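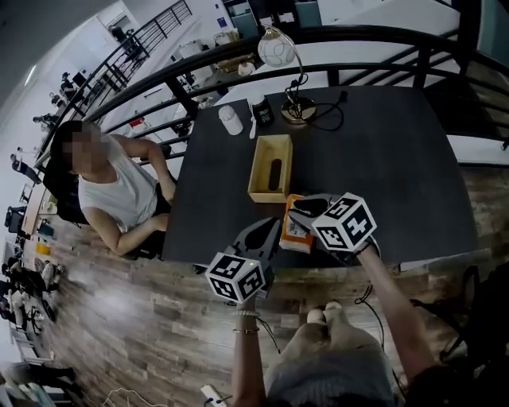 A pale wood box and a soft package on one of our tables in Stastville.

About Perby

Most "about us" pages tell you a company is passionate. We sell packaging advice, and we have met very few people who are passionate about packaging. What we do have is a long list of doubts about how small businesses are told to ship their goods, and a building in Stastville where we go through those doubts one at a time.

Perby was started by Sewwandi Ranasinghe after she spent years buying boxes for a mail-order tea seller. Every supplier who came through the door had a greener mailer, a stronger carton or a smarter filler. She asked each of them what they had compared it with. Usually the answer was an older product from the same supplier. She kept the brochures, and they still fill a shelf by our front door.

What we do

Small companies send us the things they sell, along with the packaging they use now and whatever they have been offered in its place. We pack, drop, stack, shake and open. Then we write a report in plain English, with the failures on the first page. Since we opened we have finished 217 of these reports. In 58 of them we told the client to change nothing at all, and a few of those clients asked why they had paid us. It's a fair question. The answer is that the new packaging would have cost more than we did.

We take no money from packaging makers. Szulc, a carton broker we used to share a loading dock with, once offered us a finder's fee for every customer we sent over. We said no, and we still recommend their cartons when the cartons are good, which for heavy glass they are. For clothing we would look elsewhere.

What we don't believe

We don't believe a leaf printed on a bag tells you much about the bag. We're wary of the word "compostable" when the buyer's town has no place to compost it. We doubt that customers care about the "unboxing moment" as much as the people selling tissue paper say they do, although our candle clients disagree with us on this and have the repeat orders to back it up.

We also don't fully trust our own tests. A drop onto our floor is not a week in the back of a truck in November. Each report has a section called "What we couldn't check," and we ask you to read it before you order 20 pallets of anything.

Who works here

Sewwandi runs the testing and signs every report. The rest of us pack, measure, write and argue. Akotik, our sister shop, does the shipping cost sheets from the same building and sends its own bill, so you can hire one of us without the other.

Getting in touch

Write first and tell us what breaks, how often, and what you pay per parcel now. We reply within 2 working days. If your returns are low and your customers aren't complaining, we will probably tell you to keep your money.

Page last updated 2022-05-22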